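Sac à dos Tornia 25 litres, toile cirée, coloris Tourbe
Référence 1404
Marque : Handa
Disponible, expédié sous deux jours ouvrés

Bon, je vous préviens, je suis partiale : c'est le sac que je porte tous les jours depuis l'automne dernier et j'ai un mal fou à le laisser à la boutique ! Je l'avais pris pour un week-end de marche, histoire de voir si je pouvais le vendre sans rougir, et il n'est jamais retourné en rayon (il a fallu en recommander un pour la vitrine).

Le Tornia, c'est un sac à rabat, avec un cordon de serrage dessous et deux sangles devant. La toile est un coton ciré assez épais, un peu raide les premières semaines, et qui se marque ensuite aux plis. Moi j'adore ça. Si vous aimez les sacs qui restent comme neufs, prenez plutôt le modèle en nylon de chez Skultix, il est très bien aussi et il pèse moins lourd.

Côté contenance, 25 litres, c'est un pull, un imperméable, le pique-nique, une gourde, un livre, et encore de la place pour ce qu'on ramasse en route. La poche du dos prend un ordinateur de taille moyenne. Elle est doublée d'une feutrine grise, mais le fond n'est pas rembourré, alors posez-le doucement. La petite poche zippée à l'intérieur du rabat, j'y mets mes clés et ma carte de bus, et je ne les cherche plus.

Les bretelles sont larges, réglables, et la sangle de poitrine se retire si elle vous agace. Pas de ceinture ventrale, par contre. Pour une journée chargée je n'en ai pas souffert, pour une semaine de randonnée je regarderais ailleurs.

Et la pluie ? Trois heures de crachin breton, tout sec dedans. Sous une grosse averse, l'eau finit par passer par les coutures du bas, il faut le savoir. Une couche de cire une fois l'an (la boîte Ó Flaithearta, celle au couvercle vert, fait très bien l'affaire) et un coup de sèche-cheveux pour la faire pénétrer. Surtout pas de machine à laver, même à 30 degrés ! Une éponge, de l'eau froide, on laisse sécher à l'ombre et c'est tout.

Prix : 80 euros, frais de port compris pour la France et la Belgique. Retour possible si la toile n'a pas été cirée par vos soins.
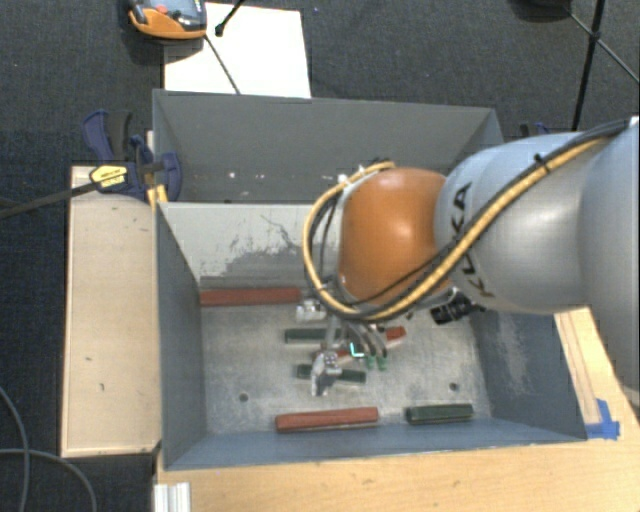 Niamh Mulligan, le 15/03/2018 : Bonjour, reçu le mien la semaine dernière, très contente dans l'ensemble. La couleur est plus foncée que je ne pensais, presque noire le soir. Par contre la boucle de gauche est vraiment dure à ouvrir avec des gants. Est-ce que ça s'assouplit ?

Bonjour Niamh ! Oui, la mienne a mis un bon mois à se faire. Un tout petit peu de savon sec sur l'ardillon aide bien, et si elle coince toujours après ça, écrivez-moi, je vous envoie une boucle de rechange. Pour la couleur vous avez raison, la Tourbe tire sur le brun très sombre, je vais l'ajouter dans la fiche. Il existe aussi en Lichen, nettement plus clair, de retour en stock fin mars.

Dimensions : hauteur 44 cm, largeur 29 cm, profondeur 15 cm
Matière : coton ciré, sangles en coton, boucles en laiton
Poids à vide : 980 g
Entretien : éponge humide, cire incolore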